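Research > Robotics > Grasp Planning
Jyoti Semwal -- 6 September 2019
3 comments

3.2 Choosing the grasp axis on curved objects

Iler plans from the wrist view alone, and curved shapes are where it gets exciting. A straight line fitted to a banana misses the bend, so we fit an arc to the outline and close the fingers across its local normal (Figure 2). 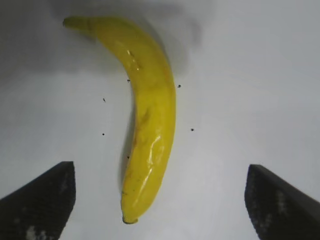 Figure 2. Wrist view with the fingers open and a banana between them.

The arc fit also copes nicely with soft shadows, which the older Dunmore segmenter tended to merge with the object. We trained the new mask on 932 labeled views -- a small set! -- and it runs in about two milliseconds. Small specks on the table are dropped before fitting. The controller then centers the gripper on the chosen normal and begins its descent.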